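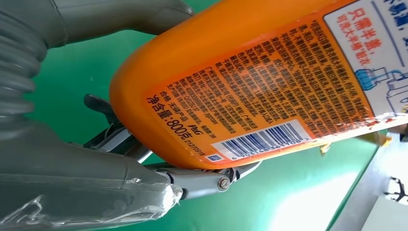

An orange plastic bottle with a label and a barcode. Labels and codes help people keep track of things.

How do airplane parts get checked?

A passenger plane is built from a huge number of parts. Some of them wear out, the way the brakes on a bike do. The people who look after planes are called mechanics, and they need to know how old each part is and when it was last checked.

Every important part has its own number. The number is stamped on the metal or printed on a small plate. No two parts of the same kind share one, so a mechanic can look up the number and read the part's history.

What is in the history?

It says when the part was made, which planes it has been on and how many hours it has flown. Mechanics call these flight hours. Time spent parked at the gate does not count.

At the Birkham repair hangar, one kind of fuel pump is taken off after 600 flight hours. It goes to a workshop called Fornero, where it is opened, cleaned and tested. This can take up to 13 days. A spare pump goes on the plane so it can keep flying.

Who checks the work?

For big jobs, 2 people sign the record. The first is the mechanic who did the work. The second is an inspector, who looks at it again with a flashlight and a small mirror.

How long are records kept?

Birkham keeps its paper copies for seven years. Computer records stay as long as the plane is in use. If a plane is sold, its records go with it to the new owner.

Words to know
Hangar: a very large garage for aircraft.
Inspector: a person who checks that work was done correctly.
Flight hours: the time a plane or part has spent flying.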